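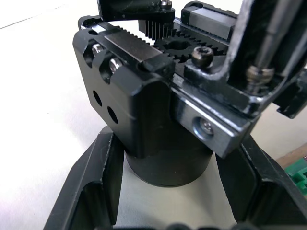 Week 5 - Collecting demonstrations

Print this page | E-mail this page
Search this site: Enter keywords Go

5/21/19
By Kulap Paisan

Notes from lecture, cleaned up a bit. Slides not posted yet, Sota Hamada has them.

Why we collect at all

The learner copies. It sees a wrist view plus the joint readings and has to guess what the operator would do next. Anything you never show it, it can't guess well. Most of the failures in last year's Lekville assignment came down to thin data, with the network doing pretty much what it was told.

What counts as one example

One example = one full attempt, start pose to release. Not one camera frame. People mix these up every year and then report huge numbers. If you hand in 48 attempts, write 48.

Each attempt gets saved with:
- wrist video
- joint positions and finger opening
- task name, operator initials
- success or fail, marked by the operator right after

Wrist view, good and bad

Good: the fingers are always in view, so the learner can relate the part to the finger it has to close. Black part in a black holder is hard though. Edges get lost against the walls, and our gripper is mostly black as well. Check your lighting before you record, not after. A bright white tabletop can push the exposure down so the dark stuff goes to mush. Fix exposure by hand and write the value in the log.

Bad: close to the part you lose the rest of the table. Ask yourself - could YOU do the grasp from this view only? If not, the learner probably can't either.

Variation

Move the holder between attempts. A few inches, a small turn. Change the start pose too. Group Nakpan recorded everything from one start pose and their policy froze when the arm began somewhere else. Skirine group spread theirs out and needed fewer attempts.

Narrow channels: come in from different heights and angles, and include some recoveries. Finger touches the wall, back off, line up, try again. Keep those! A recovery is worth more than anothr perfect grasp.

Operator habits

Go slow but dont stop. Long pauses teach the arm to pause. If you have to think, think before you hit record. Swap operators after 7 attempts, tired hands get sloppy.

For next time

- read the Jaltdale handout, section on labeling
- each group records 48 attempts, at least 5 with a recovery
- fails go in a seperate folder, do not delete them
- log sheet to Sota before lab

Print this page | E-mail this page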